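Plaltetti Folding Prayer Bench, Low Model

I get asked about this bench more than anything else in the shop, so I've finally given it a page of its own. If you already know you want one, the ordering part is down at the bottom and you can skip my rambling.

The Plaltetti is a small kneeling bench of the kind a lot of Christian contemplative groups use, and plenty of Buddhist sitting groups too. You kneel on the floor, the seat goes over your calves, and you sit back on it so your weight comes off your ankles. That's the whole idea. People have been praying on their knees for a very long time, and some of us have knees that started complaining about it years ago (mine did, loudly, in the middle of a silent retreat).

I found this one through my friend Wayne Penner, who runs a Tuesday evening centering prayer group and had been through three or four other benches before he settled on it. He lent me his for a month. I gave it back and ordered a case of them the same week!

What comes in the box

The seat, two hinged legs, a thin wool pad and a cotton carrying bag with a drawstring. The seat is solid beech with an oil finish, 20 inches wide. The legs fold flat under it and are held by magnets, so they don't flop around while you're carrying it to church on the bus. The pad ties on with two little tapes. I took the pad off mine after the first week and never put it back, but most of my customers like it.

There's a bit of a forward slope to the seat, and you want the high side at the back. I have watched several people sit on it the wrong way around for an entire hour and then tell me it was uncomfortable. Turn it and try again before you write to me, please.

Which height?

Plaltetti makes a low and a standard. I only stock the low on this page, and it suits anyone up to average height or anyone who already sits on a thin mat. If you're tall, or if you have stiff ankles, go for the standard. If you're in between, put a couple of thick hymnals or a folded blanket across your calves at home and see what feels right. It sounds silly but it works better than any chart I could make you.

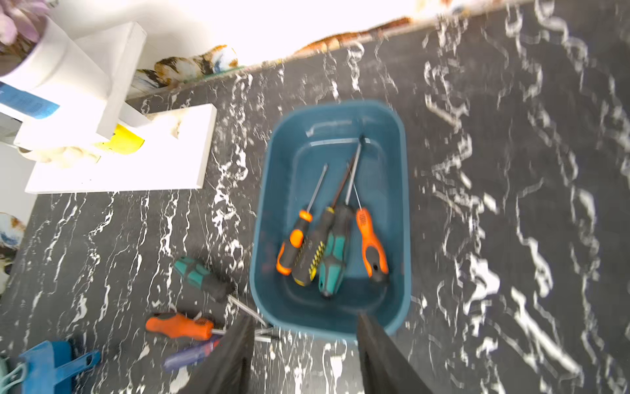 The bench is rated for 341 pounds, and the hinges feel like it. I've had one leg come back loose out of all the ones I've sold, and Steton, who handle the distribution over here, replaced it without a fuss. They do want to see your receipt, so hang on to the email.

How it compares with the Tradari and the Iwasaki

I carry both of these as well and I like both of them, so this is just my own opinion.

The Tradari is the cheaper one. It has fixed legs, so it won't fold, and it's a lovely steady thing if it's going to live in one corner of one room. For a parish or a retreat house buying a stack of them for the chapel, I'd probably say get the Tradari and spend the difference on good mats.

The Iwasaki is a rounder shape, with a single center post, and it rocks a little as you breathe. The Zen folks who come in tend to love it. I find I spend the whole sit thinking about balancing, but then I came to this from the rosary side of things and I'm used to having something to do with my hands.

The Plaltetti sits somewhere in the middle – it folds and it's steady, and it doesn't look like it belongs to any one tradition. I've sold them to Quakers, to a Benedictine oblate, to a couple who do morning meditation together and aren't religious at all. One woman bought hers for saying the Psalms out on the porch.

Looking after it

Wipe it with a dry cloth. A bit of furniture oil once a year is plenty. Don't leave it out overnight, and don't store it next to a radiator. The pad should be hand washed in cool water and dried flat. I put mine in the machine in March and it now fits a doll.

Price and ordering

The low model is $89 with the pad and bag. Replacement pads are $14 and come in gray, dark red or undyed. If you're buying for a group, four or more benches get you a discount, and for bigger orders (the largest so far was 40, for a diocesan retreat) drop me a line first so I can check what Steton has in their warehouse.

Shipping is flat rate in the lower 48. Returns are fine within a month as long as the bench is clean and you send the bag back with it.

Price and stock last checked January 31, 2023. The dark red pads are on back order.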